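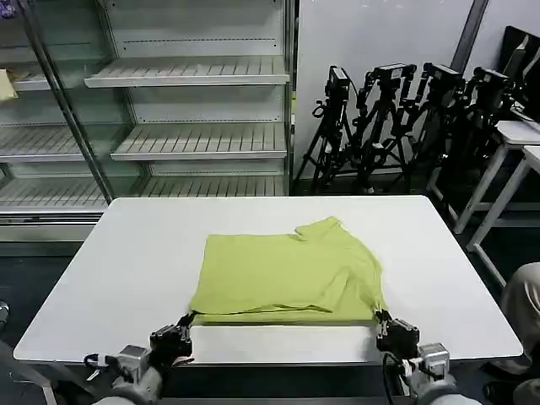 We had been meaning to get over to the Tevon knitting mill for years, and in June we finally made the open day. It's a pretty drive, 85 miles from our door if you take the river road through Campbell, and we did take it, with a stop for pie that put us there a good half hour after the gates opened. No harm done! The line for the first tour was still out past the loading dock.

They take you around in groups, and ours started in the yarn store, a long brick room with a smell somewhere between a barn and a clean closet. After that comes the knitting floor, and my goodness, the noise. They hand out earplugs at the door and you should use them. The circular machines run all day making cotton jersey for T-shirts and polos, and our guide told us the oldest one still working is 60 years old. She let the children feel the cloth as it came off in a big soft tube.

My favorite part was the dye house (warm, so leave your jacket in the car). Lullar, the company that owns the mill now, keeps 329 shades in its sample book, and you can turn the pages yourself. I spent far too long in the greens — my husband went off and had coffee.

Lunch was in the old Teltell building across the yard, chili or a grilled cheese, with seats for around 200 people and every one of them taken by noon. Go early or pack a sandwich. There's a remnant sale upstairs too, sold by the pound, and I came home with enough ribbing to redo the cuffs on every sweatshirt in the house. Parking is free in the lower lot, but it's a steep walk back up.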